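I'd been meaning to get over to the open day at Gravadero ever since Karla Sandoval mentioned it back in the spring, and then in November my calendar finally cooperated and my car did too. So off I went, with a thermos of coffee and a granola bar, and got lost twice in the streets behind the old Cisneros building before I spotted the little sign taped to the door. Anyway, I made it by ten in the morning!

I should say up front that I'm no engineer. I fixed sewing machines for a good part of my life, so I like anything with a pivot and a linkage in it, but the software side goes right over my head. The folks at Gravadero were patient with me (bless them) and let me ask my questions more than once.

What they do there, as I understood it, is collect examples of people doing ordinary chores with a hand-held gripper, so that a robot can learn from them later on. A person holds the tool, picks things up with it, puts them down, and all of it gets recorded. The project is called Sorkness, and they keep a tally of the finished recordings on a whiteboard by the coat hooks. It stood at 3061 when I walked in, and somebody came by and wiped it off and changed it while I was still hanging up my jacket.

I thought I'd see folding or stacking blocks or some such thing. They went straight to dishes, and I was tickled, because dishes are what I'd want help with! The gripper has two fingers and a set of linkage arms with round silver pivot screws, and I could have looked at those screws all day. One finger went to the front of a shiny steel bowl and the other one, with a ribbed blue pad on it, went around to the rims at the back, with several more dishes on edge in between, all the way to a big white plate. My shoulders went up around my ears just looking at it.

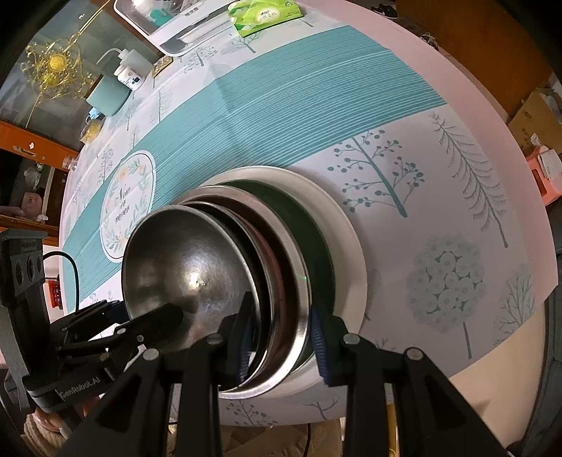 Karla told me later, over the cookies, that dishes had been the hardest thing for her to get the hang of, and that she'd spent her whole first week squeezing too hard. In her opinion you have to forget your own hand entirely and think only about where the two fingers are, and she said it took her 213 tries before she quit holding her breath. She also thinks steel is worse than china, on account of how it slides, and she'd happily do mugs for the rest of the year if they'd let her.

Well, after that I had to have a turn myself. Visitors got to practice on plastic cups at a side table, and I'll tell you, it's a funny feeling. You squeeze and the thing closes a good way out past your knuckles, and your brain takes a while to catch up. I knocked over 2 cups and picked up a third one very nicely, and a small boy behind me in line did far better and was quite kind about it.

There was a talk after lunch by a man from Gredico, who supply some of the tables and lamps, and it ran long. I did like one part, where he explained that they want the chores done in different rooms, on different tables and with whatever clutter people have lying around, so the robot doesn't learn just the one spot. My own kitchen would be a gold mine, I thought! He asked for a show of hands on who'd let a robot wash their good plates, and I kept mine in my lap. My everyday ones, sure. My mother's serving platter stays with me.

They're planning another open day when the weather warms up, and Karla says they'll be on to laundry by then. I've already put my name on the list, and I'm bringing my sister, who irons her pillowcases and will have a great deal to say about it.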